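Features > Automation > Standards

The test rules at Sivell fit on one page. Before an arm touches a real kitchen counter, it has to pass 100 runs in simulation, and every run is logged, including the bad ones.

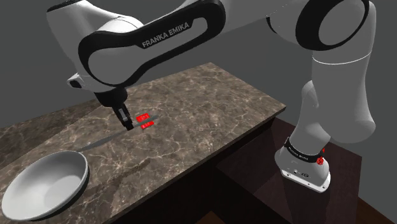 Shahram Naseri

The page was rewritten in February. The old version let teams drop a run if the gripper missed -- and they did. At Moulin, a supplier, one report listed 60 clean passes and left out the rest.

Now a miss is a result like any other. The start position, the grip point and the software version go in the log before the arm moves. 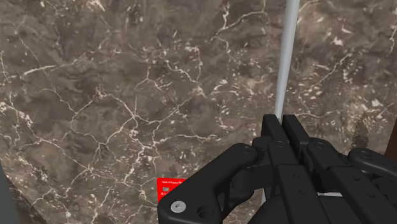

Changing any of them means starting the count again. Prosico objected to that part. Its last series took 286 runs, over budget, and the company wanted to keep the early ones. It was told no.

24 shares | 3 comments

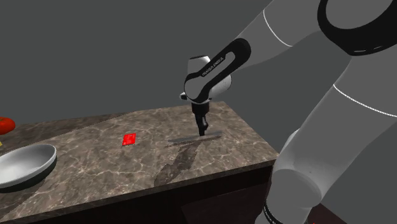 Shahram Naseri
Contributing writer

Thin, flat parts get their own line in the rules. The fingers must stop short of the counter, and the gap is written down.

Get our newsletter. Unsubscribe at any time.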